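Kit watch: the Otitz pair, and what you get for your money

Tayla Baxter has been sending round the leaflet for Otitz, the two-arm bench kit from Irkomau, and several of you have asked if it is worth a slot in next year's budget. My short reply is not yet.

The leaflet promises "two hands that work as one". Fine words. What you get is a pair of small arms, a two-finger gripper on each, a camera near the wrist and a licence for Reluta, the software that is meant to tie it all together. The licence runs for 30 days and then you pay again, a point the leaflet keeps to its back page.
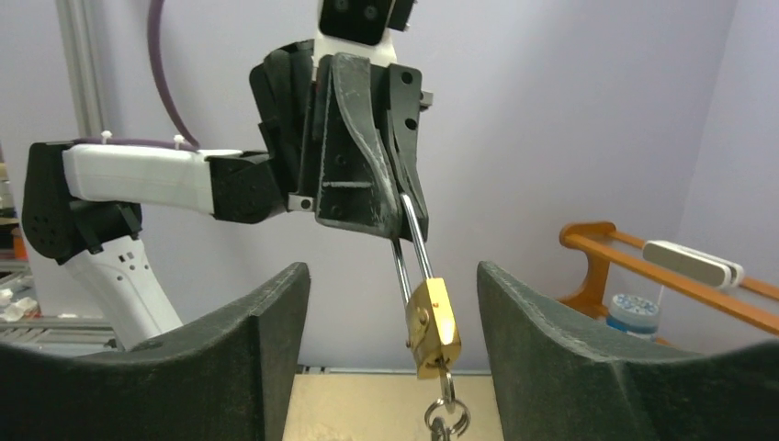
My real quarrel is with the number on the front. Irkomau claims 148 good handovers out of 200, and prints it as if we should cheer. I make that 52 bad ones. They don't say which objects were used, or who put things back when they went wrong. A padlock with keys on it is a fair test, I'll grant them that - metal, awkward and likely to swing. I would like to see a whole afternoon of it with no one standing by.

Spare finger pads come through Sandhu, who quote for them separately. Ask for that price before you sign anything. Fingers get scuffed, and the black ones show it. 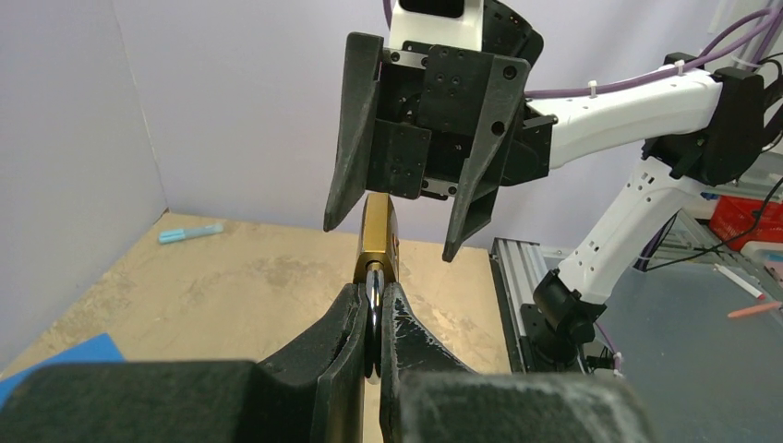
OTITZ BENCH, January - Tayla's notes say setting up took most of the morning and that Reluta wanted the cameras lined up twice. She is kinder about it than I am. She likes the arms, and thinks the 900 quoted for a second year of support could be haggled down. Perhaps. I would want it in writing, along with the full list of test objects, before we talk about a loan unit.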